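Usard Estate Services
Vacant property inspection: checklist for executors
Completed by Maham Orakzai
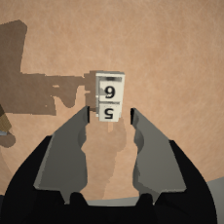
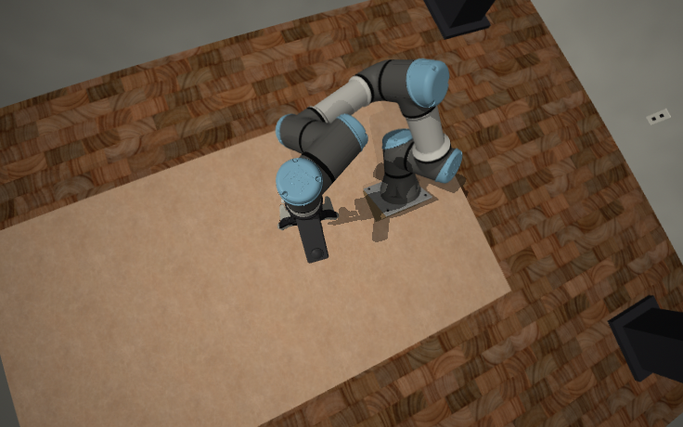
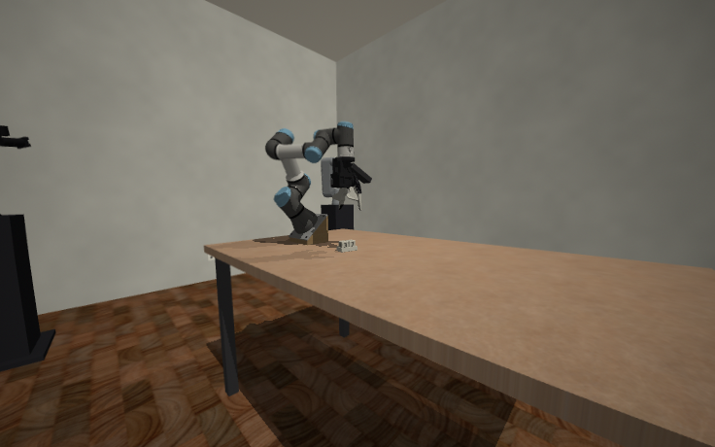
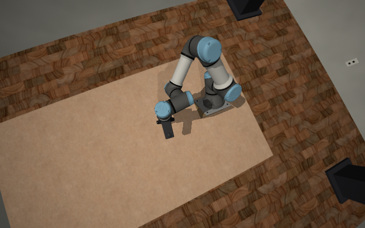 Page last changed: August, by E. Bhutto

1. Will and deeds located: Yes. Deeds go back to 1917.
2. Insurer told the house is empty: No. Carmela Carrasco to ring.
3. Water off at stopcock: Yes.
4. Meter readings taken: Gas only. Electric cupboard locked.
5. Keys signed for: 8 issued, one still with the neighbour.
6. Cash found: £57, receipt in file.
7. Items over £300 listed for valuation: Part done. Loft to follow.
8. Post redirected: Form sent, no reply yet.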